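31st August

Saturday, and I wanted to sleep long, but Siebe called at ten to eight and asked if I can come to help with the coffee corner. I said yes before I was really awake. My mother always told me I have this problem.

We moved the tables first. Two of them now stand against each other to make one long white top, and you still see the dark line where they meet. Annelore wanted to put a cloth over it. I like it better without, a cloth is only more washing.

After that I opened the new bag from Wouters, the dark roast. The paper was stronger than I thought and I pulled too hard. I heard beans jumping everywhere, also on the floor, and one I found later in my shoe. Teun laughed so much that he had to sit down. I was a little ashamed, because the bag costs 14 euros and it was not my money.

For the floor we used the broom. For the table I thought a wet cloth is enough, but with a wet cloth the beans only roll away from you, and they leave brown marks. So it became the small dustpan, the purple one that was hanging behind the door since April. You must keep the lip flat on the table, otherwise the beans go under it. I did not know that a person can have an opinion about dustpans, but now I have one.

Siebe asked if we could still grind the ones from the table. Annelore said no — very strict — and he made a sad face. I think the table was clean enough, but I did not say it.

In the evening I wrote to Rangi that I will bring scissors next time. He answered with only one word, "Good."

Tomorrow I call home, and I must not forget to buy filters, the size 4.
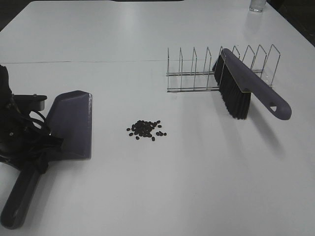

Dark roast on the white table, with the purple dustpan.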